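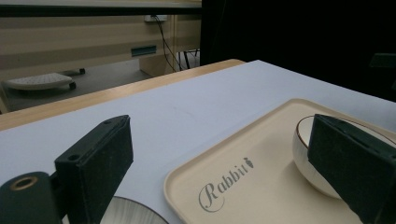 Home Abstract Sections References Download

Last updated: February

3.2 Trays and the placing of bowls

Earlier work on table laying has mostly dealt with the full setting, where plates, cutlery and glasses are placed in relation to the person seated (Makris and Petridis; Raudsepp). Small serving trays have had less attention. A tray has its own edge, and people tend to treat that edge as the limit of the setting, even when there is plenty of table left beside it.

We asked 12 households in Verwood and Cáceres to lay out a light breakfast on a tray of their own choosing. Each household did this three times, with no instruction on where the bowl should go. Some 200 placements were noted, including those where a bowl was put down and then moved. Trays with a plain surface and trays with a printed one were both accepted.

On plain trays the bowl was most often set near the middle. On printed trays the results were more mixed. Several people told us they did not like to cover a picture or a name, and shifted the bowl to one side. Others said they had stopped noticing the print long ago.

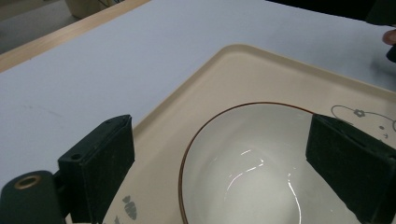

Figure 4. White bowl with a thin reddish-brown rim on a cream tray with grey line drawings.

Print near the edge of a tray leaves more room for the bowl than print in the centre, but it also makes a crowded corner more likely. We therefore recorded the position of each drawing before looking at the bowl. Small separate motifs were harder to code than a single large one, as a bowl may cover one and leave the next in full view. In Figure 4 the small carrot lies to the left of the bowl and the outlined animal face is above and to the right of it, so both were coded as uncovered by the bowl.

Chatzigeorgiou suggests that raised rims also matter, as a bowl pushed against the rim is awkward to lift with one hand. Our notes give only weak support for this. Prado used flat boards in place of trays, and the two sets of results cannot be compared directly.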